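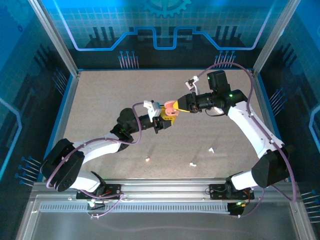 Figure 4. Both arms at the handover point, left gripper holding the yellow piece.

Section 4: Your first two-arm handover

By now your team has both arms bolted to the front rail and talking to the laptop, and you're probably itching to make them do something together. Good! The handover is the exercise every Gerkcombe Robotics Club member starts with, and it's still Nayara Sampaio's favourite after all these years of coaching, so take your time and enjoy it.

Before you start

Check that the mounting plates are snug on the rail and that the purple cables have enough slack for the arms to reach the middle. A cable that goes tight halfway through a move will pull the wrist off line, and you'll spend the whole lunch hour looking for a bug in your code.

CAUTION: Keep hands, sleeves and lanyards outside the enclosure whenever the servos are powered. One person stays on the stop button, every run, no swapping mid-move.

1. Switch on the left arm, then the right, and look for the green light on each wrist.

2. Open the Tindico panel and load the practice file called handover_slow. Leave the speed at 138 for now (we know, it feels like watching paint dry).

3. Send both arms to Home and wait for them to settle.

4. Run the left arm to its pick position and close the gripper on your piece. Set the grip value to 400. Soft pieces may want less, so go down in small steps.

5. Bring the two grippers together over the middle of the work surface. Stop there and have a good look from the front and from one side - the jaws should line up at the same height.

6. Close the right gripper, wait 2,000 milliseconds, then open the left.

7. Back the left arm away first. Only then move the right.

Note: If the piece twists during step 6, re-teach the meeting point and try again. Once you have a run you're happy with, you can raise the speed to up to 230.

Save your positions under your team name before you power down, and jot the grip value in the logbook for the next group.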